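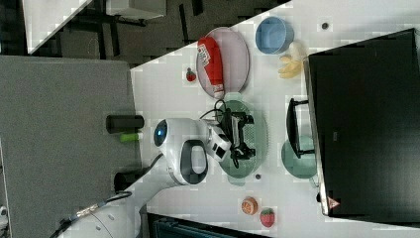 According to Shahzad Bukhari, the hardest part of laying out a play kitchen is leaving things off the table. He put this to the group at the end of the January session, after most of us had used every item in the box, and it is a fair place to start these notes.

## Unit 3: Setting out a pretend kitchen

Handout for the Parkemley play and learning course, revised 18 Jun 2022. Bring it with you to the practical.

### What the unit covers

You will plan a tabletop kitchen for children aged two to five, set it out, watch it in use and write it up. The write-up is marked, the table itself is not. Reading for the unit is Oltmanns, pages 194 to 297. The chapter on food play is the one you need first. The Rernis workbook is optional and can be borrowed from the office.

### Plates and bowls

Start with the dishes. They tell a child where food might go, and they break a plain white surface into places. Plates in different colours are useful because you can talk about them without pointing: "the pink plate", "the green plate", "the blue bowl". Put a bowl among the plates so that there is a choice between something deep and something flat.

Leave at least one plate with no food on it. In the Drukeo trial layouts the full plates were looked at and the bare ones were filled.

### Food

Keep to food that the children will have met at home. A banana and a strawberry are good first items - most two-year-olds can name both, and the shapes are easy to tell apart. A biscuit is always popular. If you have two strawberries, put them well apart on the table. Matching will come up without any help from you.

Some of the food should lie straight on the table, off the plates. It gives the child a job to do.

Bottles and packets are worth including. A ketchup bottle brings in pouring, squeezing and asking "who wants some?", and it can lie on a plate as well as stand up. 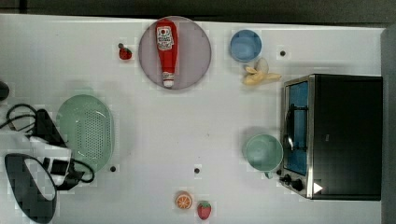 Larger pieces need more thought. A toy toaster oven takes up a good deal of table, so place it to one side and decide which way the front will face before you put out anything else. Children will want to reach the knobs and see in through the window. Keep the space in front of it clear, or the first thing they do will be to push the food out of the way.

If the table is small, choose between an oven and a second set of dishes. Do not try to fit both.

### Practical task

Work in pairs.

1. Draw your layout on paper, with the dishes first.
2. Set it out from the drawing.
3. Swap tables with another pair and name each item by colour and type.
4. Take 2 items away and note what changes in the play.

Wipe the plates and food before they go back in the box. Write-ups go in the Unit 3 tray, with both names on the front sheet.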